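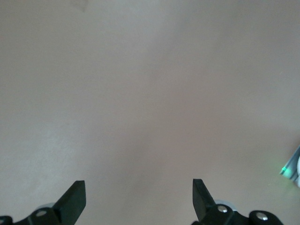

**Why did the planner stop replaying old paths in the new release?**

The path cache now clears whenever the tool offset changes. Before build 3545, Flondo kept cached paths until a restart, so an arm could follow a path worked out for the old offset. Walter Salazar traced the fault to a missing check in the cache key, and Janelle Gatchalian wrote the fix.

Expect the first plan after a tool change to take longer than you're used to. Later plans run at the normal speed.

If you are still on build 3413, clear the cache by hand with `flondo cache clear` after each change. Config files carry over, except for the 2 timeout settings that moved into the `planner` block. Gladys Guzmán has the migration script and will send it on request.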